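Why Does Toast Turn Brown?

Hi, I'm Dagmar Jurčo, and I write about food for kids who ask a lot of questions. My favorite question ever came from a reader in Gravmont, who wanted to know why bread goes into the toaster pale and soft and comes out brown and crunchy and smelling so good. Where does the brown come from? I loved that one so much I ate toast for lunch while I thought about it (with plenty of butter!).

First, let's think about what bread is made of. Bread starts with flour and water, and usually a bit of salt and yeast. Flour is mostly starch, which is lots of tiny sugars hooked together in long chains. It also has protein in it, and proteins are built from little parts called amino acids. Remember those two, sugars and amino acids, because they're about to get busy.

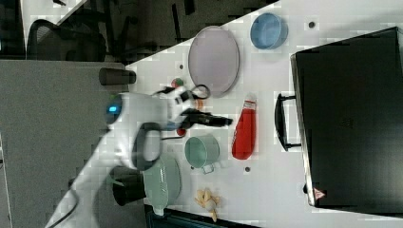 Why doesn't bread turn brown just sitting on the counter?
The sugars and amino acids are there, but at room temperature they react so slowly that you'd never notice. They need a lot of heat to get going.

The water goes first

A slice of bread has plenty of water hiding inside. When you heat it, the water near the surface starts to turn into steam and drift away. While the outside is still damp, it can't get much hotter than boiling water, and that isn't hot enough for good quick browning. Once the surface dries out, the temperature shoots up – and then the fun starts.

The sugars and amino acids bump into each other and join up, then break apart and join up again in new ways. They make hundreds of new things, some brown and some with wonderful smells. Scientists call this the Maillard reaction (say it "my-YAR"). It also browns cookies, pancakes, roasted nuts and the crust on a loaf.

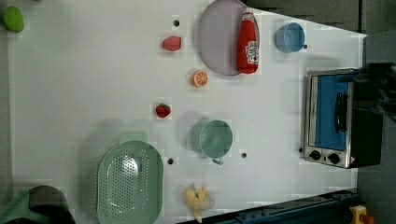
Why does the middle of a slice stay soft?
Heat takes a while to travel inward, and the middle is still holding on to its water. The outside dries and browns long before the inside gets the chance.

You might have noticed that some breads brown faster than others. Sweet breads, like raisin bread or brioche, have extra sugar, so they can go from golden to too dark while you're looking for the jam. I have done this more times than I want to tell you. A thick slice straight from a fresh loaf takes longer than a thin slice of older bread, which has usually dried out a bit already.

And burned toast? If you keep on heating, the bread starts breaking down into black stuff that's mostly carbon, the same thing charcoal is made of. It tastes bitter, and scraping it with a knife makes a terrible noise and a big mess in the sink.

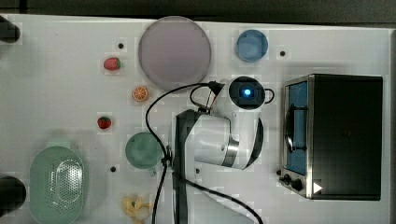
Try it yourself: the toast ladder

Ask a grown-up to help with this one, because toasters get very hot. You'll need 4 slices from the same loaf.

Leave the first slice plain. Toast the second on the lowest setting, the third on a medium setting and the last one a little darker than you usually like it. Let the toaster cool down between turns, or the later slices will get a head start.

Now line them up from palest to darkest. Smell each one, then take a small bite of each and write down three words about it. My neighbor Vilém wrote "nutty, loud, more" for his medium slice, and I still think that's the best review toast has ever had.

Butter is allowed once you've finished writing.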